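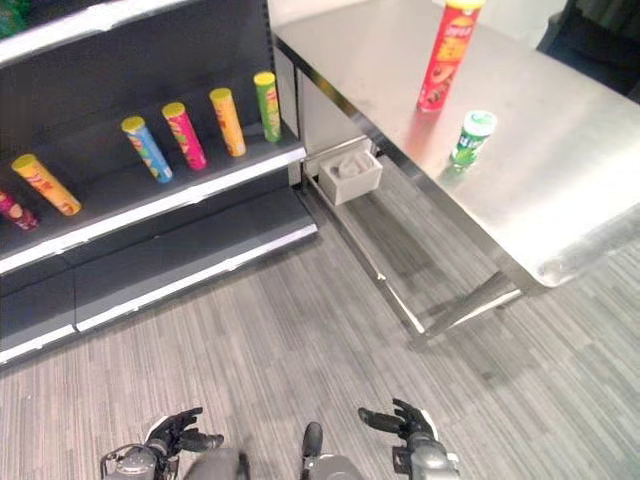 ヴェロニカ・バウムガルトナー(Veronika Baumgartner)
Kunero インフラ運用担当
2020年3月30日

踏み台サーバーのSSHからパスワード認証を追い出す手順

インターネットに面したSSHサーバーの認証ログを開いたことのある人なら、世界中の見知らぬ方々がadmin、test、oracle、postgresといった名前で熱心に挨拶しに来ていることをご存じでしょう。うちの踏み台サーバー「Lobo」も例外ではなく、立てたその晩から大変な人気でした。人気者になりたければ、グローバルIPアドレスをひとつ取るだけでいいのです。

急に在宅勤務が増えて、踏み台を慌てて外に開けた会社も多いと思います。開けたときに「とりあえずパスワードで」と言った人がいて、その「とりあえず」がまだ続いている、という方のための手順書です。私がその「とりあえず」と言った本人なので、以下は多少の自戒を込めて書いています。

対象と前提

Ubuntu 18.04に標準で入っているOpenSSHを想定しています。ほかのディストリビューションでは、サービス名がsshではなくsshdだったり、ログの置き場所が/var/log/secureだったりします。適宜読み替えてください。

用意するものは次のとおりです。

・sudoできる自分のアカウント
・SSH以外でサーバーに入る手段(クラウドの管理コンソール、シリアルコンソール、あるいは本体まで歩いていける脚)
・利用者全員に連絡がつく方法

二番目を飛ばしたくなる気持ちはわかります。私も飛ばしました。その結果、Ranosbyのデータセンターまで電車とバスを乗り継いで出かけ、キーボードを借り、設定ファイルの一行を直して帰ってきました。バスは一日に7本でした。管理コンソールのパスワードは、作業の前に実際にログインして確かめておいてください。「どこかにメモしたはず」は手段に含まれません。

手順1 誰がパスワードで入っているかを調べる

設定を変える前に、影響を受ける人を洗い出します。

sudo zgrep -h "Accepted password" /var/log/auth.log* | awk '{print $9}' | sort | uniq -c

ログの日時の形式を変えている環境では列の位置がずれるので、最初はawkなしで一度眺めておくと安全です。Ubuntuの初期設定だと、auth.logは週ごとにローテーションされ、古いものは4週分残ります。つまり、それより間隔の長い定期処理はここに出てきません。

うちではSkalldaleという社内の集計ツールがこれに該当しました。四半期に一度だけ、シェルスクリプトに直書きされたパスワードで踏み台に入り、ファイルを一つ置いて帰っていくのです。書いた人はとうに退職していて、コメント欄には「後で直す」とありました。cronの設定と、sshpassという文字列は、接続元になりそうなマシンでひととおり検索しておきましょう。

grep -rn sshpass /etc/cron* /opt /usr/local/bin 2>/dev/null

見つかったら深呼吸をして、担当者を決めてください。たいていは見つけた人が担当者になります。

手順2 鍵を作ってもらう

利用者の手元で鍵ペアを作ります。

ssh-keygen -t ed25519 -C "名前と端末がわかる文字列"

パスフレーズを尋ねられたら、必ず設定します。空のまま進めることもできますが、それではノートPCを電車に忘れた日にサーバーの鍵も一緒に忘れることになります。社内の決まりは12文字以上で、過去に使ったパスワードの流用は不可としました。流用していないことをどう確かめるのかと聞かれましたが、確かめようがないので、信じています。

-Cのコメントは認証そのものには影響しません。ただ、一年後にauthorized_keysを棚卸しするとき、「user@localhost」が何行も並んでいると大変つらい思いをします。「peric-laptop-2020」くらいの名前にしておけば、消してよいかどうかを本人に聞けます。

ed25519に対応していない古い機器が相手なら、-t rsa -b 4096で作ってください。

送ってもらうのは拡張子が.pubのほうだけです。案内文にはこれを太字で書き、スクリーンショットも付けましたが、それでも秘密鍵をチャットに貼ってくれる人は現れます。貼られた鍵はその時点で廃棄し、作り直してもらいます。「すぐ削除したから大丈夫」とは扱いません。責めると次から黙って使われるので、明るい口調でお願いするのがこつです。

手順3 公開鍵を登録する

まだパスワードで入れるうちなら、本人が次のコマンドで登録できます。

ssh-copy-id -i ~/.ssh/id_ed25519.pub ユーザー名@踏み台のホスト名

管理者が代わりに置く場合は、所有者とパーミッションに気をつけます。

sudo install -d -m 700 -o ユーザー名 -g ユーザー名 /home/ユーザー名/.ssh
sudo install -m 600 -o ユーザー名 -g ユーザー名 受け取った鍵.pub /home/ユーザー名/.ssh/authorized_keys

二行目は既存のauthorized_keysを上書きします。すでに鍵がある人には使わず、末尾に追記してください。

鍵を置いたのに入れないときは、まずホームディレクトリの権限を疑います。グループやその他に書き込み権限が付いていると、sshdは鍵を無視します。利用者の画面には理由が何も出ず、サーバー側のログにだけ「bad ownership or modes」と書かれています。sshdは口が堅いのです。

登録が済んだ人には、鍵だけで入れることを確かめてもらいます。

ssh -o PasswordAuthentication=no -o KbdInteractiveAuthentication=no ユーザー名@踏み台のホスト名

ただの「入れました」という返事は当てになりません。鍵が拒否されてパスワードに切り替わり、無意識に打ち込んで入った人も同じ返事をするからです。auth.logにAccepted publickeyが出ているのを見てから、名簿に印を付けます。

手順4 設定ファイルを書き換える

バックアップを取ります。

sudo cp -p /etc/ssh/sshd_config /etc/ssh/sshd_config.bak

続いて、次の項目を設定します。

PubkeyAuthentication yes
PasswordAuthentication no
ChallengeResponseAuthentication no
PermitRootLogin no
AllowGroups ssh-users

ChallengeResponseAuthenticationを忘れると、PAM経由でパスワードを聞かれ続けることがあります。PasswordAuthenticationだけをnoにして祝杯を挙げた人を一人知っています。なお、踏み台でワンタイムパスワードをPAMと組み合わせて使っている場合は話が変わるので、この行をそのまま写さないでください。

AllowGroupsを使うなら、グループを先に作り、利用者を入れておきます。

sudo groupadd ssh-users
sudo usermod -aG ssh-users ユーザー名

自分を入れましたか。もう一度聞きます。自分を入れましたか。

sshd_configでは、同じ項目が複数あると基本的に先に書かれたものが有効になります。末尾に追記して「効かない」と悩む前に、上のほうに同じ行がないか見てください。また、Matchブロックの後ろに書いた行は、そのブロックの中身として扱われます。全体に効かせたい設定はMatchより前に置きます。

手順5 保険をかけてから反映する

まず文法を確認します。

sudo sshd -t

何も表示されなければ問題なしです。続いて、実際に有効になる値を見ます。

sudo sshd -T | grep -Ei "passwordauth|challenge|permitroot|allowgroups"

Matchブロックがある場合は、-Cで接続条件を与えないとその中身は反映されません。

ここで時限式の巻き戻しを仕掛けておきます。atが入っていなければ先に入れてください。

echo "cp -p /etc/ssh/sshd_config.bak /etc/ssh/sshd_config && systemctl reload ssh" | sudo at now + 10 minutes

自分を締め出しても、お茶を飲んで待っていれば元に戻ります。バス代もかかりません。

反映します。

sudo systemctl reload ssh

いまつないでいるセッションは絶対に閉じないこと。別の端末を開き、新しく接続して確かめます。ControlMasterを使っている人は、新しい接続のつもりで古い接続に相乗りしていることがあるので、-o ControlPath=noneを付けてください。

鍵で入れたら、今度はパスワードで入れないことも確かめます。

ssh -o PubkeyAuthentication=no ユーザー名@踏み台のホスト名

「Permission denied (publickey).」と出れば成功です。この文言を見て喜べる機会はあまりないので、少し味わってもかまいません。

両方を確認したら、巻き戻しを取り消します。

sudo atq
sudo atrm ジョブ番号

これを忘れると、せっかくの設定がきれいに元へ戻ります。保険は律儀です。

手順6 当日の問い合わせに備える

いくら事前に告知しても、当日は連絡が来ます。うちで一次受けをしてくれたヴィオリカ・ペリッチ(Viorica Perić)のメモから、多かったものを載せておきます。

「鍵が多すぎると言われます」
Too many authentication failuresのことです。エージェントに鍵をため込んでいる人に起こります。~/.ssh/configの該当ホストにIdentitiesOnly yesとIdentityFileを書いてもらいます。

「踏み台には入れるが、その先に入れません」
秘密鍵を踏み台にコピーしようとしている人がいたら、止めてください。エージェント転送も、踏み台のroot権限を持つ人に悪用される余地があるので勧めていません。手元からssh -J 踏み台 目的のサーバー で越えてもらいます。先のサーバーにも公開鍵の登録が必要です。

「パスフレーズを忘れました」
復元はできません。手順2に戻ります。

「前のほうが便利でした」
そうですね、と答えます。

そのあとにやること

ログを見に行くと、見知らぬ方々は変わらず挨拶に来ています。鍵認証にしても試行そのものは減りません。ログがうるさければ、接続元をファイアウォールで絞るか、fail2banを入れます。ポート番号の変更でも静かにはなりますが、あれは表札を外すようなもので、施錠の代わりにはなりません。

退職者と、使わなくなった端末の鍵は、きちんと消します。アカウントをロックしただけでは、設定によっては鍵で入れる場合があります。authorized_keysの行を消し、ssh-usersグループからも外し、つなぎっぱなしのセッションがないかwhoで確認してください。うちでは次の棚卸しを9月に予定しています。

sshd_config.bakは、しばらく様子を見てから削除します。残しておくと、いつか誰かが善意で書き戻します。

追記:Skalldaleのスクリプトは専用アカウントと専用鍵に切り替え、authorized_keys側でfrom=とcommand=、それにrestrictを付けて、決まった接続元から決まった処理しかできないようにしました。ついでに「後で直す」のコメントも消しておきました。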